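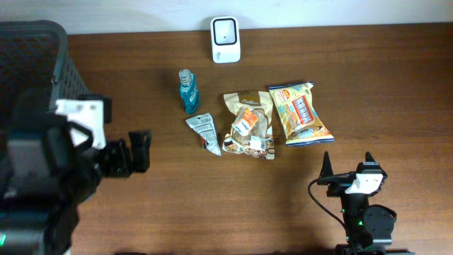

4 min read

Ticket 251 — Zovar scene tracker merges two objects, planner then asks for a grasp nobody could make
Opened by: Jayson Tolentino
Assigned to: Femke Van Acker
Component: perception / instance fusion
Status: resolved, one follow-up open

Jayson Tolentino
Hello all, and thank you in advance for your patience with a long one. We're running Zovar on the two-arm table at Larklow, with the head camera building the object list and the wrist cameras refining it once an arm gets close. The head view has been lovely. With the snack bags, the little bottle and the white device at the back all in view, I get one track per thing, and even the small orange-and-white packet on top of the beige bag keeps its own ID, which I didn't expect at all and was quite pleased by.

The trouble starts at the handover to the wrist camera. The tracker throws away two good IDs and puts back a single long object with a center floating in between. The planner trusts it and requests a jaw opening wider than the gripper has, then retries until it gives up. In the log it goes like this:

fusion: track 7 + track 3 -> track 12 (overlap)
grasp: width request exceeds limit, replan
grasp: width request exceeds limit, replan
grasp: no candidates, abort

I've restarted the tracker, redone the wrist calibration, and gone back to the default config file in case I'd left something silly in mine (I had, but it wasn't this). Same result each time. Happy to send whatever you need.

Femke Van Acker
Hi Jayson, what a nicely written report, thank you. Could you send me a wrist frame from a bad run and the fusion debug dump that goes with it? Please also check the stamp offset between the head and wrist streams. If the two are far apart in time, the fusion step will compare a moving camera against an old pose, and all sorts of odd joins come out of that.

Jayson Tolentino
Offset is 159 ms with the arm moving. That seemed like a lot to me, but I don't have a good feel for it. Dump is in the shared folder and the frame is here in the ticket.

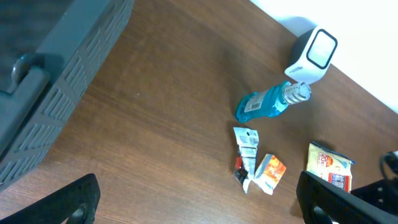 Femke Van Acker
An offset of 159 ms is certainly too much, and I'd fix it whatever else we find, but I don't think it explains the whole thing. The fusion step joins two masks when their boundaries come closer than the merge gap, and it measures that gap in image space with no look at depth. From this angle the blue bottle is on its side with its cap nearly touching the white device, so the two outlines are as good as joined already. Add a late pose on top and they overlap. I'd guess the wrapper and the flame-printed packet beside it are at risk too, and I'd like you to look in the dump and see whether they ever share an ID.

Jayson Tolentino
They do! Not for long, but they do. I'd been so busy staring at the bottle that I scrolled right past it.

Man-sik Son
Jumping in from the drivers side. The offset comes from the wrist stream being stamped on arrival at the host and not at capture. There's a flag for this, stamp_source, and it should be set to device. On Nundcombe we had the same thing and didn't notice until February, when somebody changed the hub and everything drifted. Set the flag, restart the camera node before the tracker (the order does matter, I'm sorry to say), and tell us what you get.

Jayson Tolentino
Offset now sits at 2 ms and stays there. Thank you, Man-sik. The merge still happens, though less often — so Femke was right that there were two problems wearing one coat.

Femke Van Acker
Good, that's real progress. Please try the depth-aware gap now. In the fusion section of the config:

merge_mode: depth
merge_gap_px: leave at default
split_on_disagree: true

With the last one on, the tracker keeps the head camera's IDs when the wrist view wants to join them, and only gives in if both views agree. It costs a little time per update. After that, could you run it with the table nearly cleared? I want to know that we haven't gone too far the other way and started cutting single objects in two.

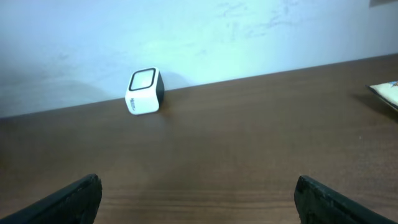
Jayson Tolentino
Splitting looks fine with the new settings, and I replayed 49 frames to be sure. One object in, one track out, every time, and no width complaints from the planner. My only leftover worry is the floor of the confidence map: the pale hazy band of light across the middle of the wood sometimes comes up as a very faint flat region with no ID, well in front of the white device. It never becomes a track, so I can live with it, but I'd be happier knowing it was expected. The plate at the far right edge gets a partial mask and is marked as truncated, which seems sensible to me.

Femke Van Acker
Expected, yes. Reflections get a low score and are dropped before fusion. If one ever does get an ID, raise min_track_score a little and let me know what value you ended up with. Truncated objects are kept in the list but never offered for grasping, so you won't see the arm go after a half-seen plate.

Jong-dae Do
May I ask for one more thing while everybody is here? The planner should say which track it was trying to grasp when it aborts. Jayson lost most of Thursday matching those lines by hand, and I did the very same on Hong.

Femke Van Acker
Fair request. I've opened a follow-up for the log message and put Jae-hoon Jang on it, as he knows that part of the planner best. I'll make split_on_disagree the default in the next build as well. Closing this one, but Jayson, please do reopen it if the merge comes back, even once.

Jayson Tolentino
Will do. Thanks again, everyone, you've been very kind about my half-cleaned config file.

Search tickets
All components
Go

Related tickets
Planner abort message should name the track
Wrist stream stamped at host after hub change
Merge gap ignored when depth stream is missing
Truncated objects shown in grasp list (closed)
Camera node must start before tracker: add to setup notes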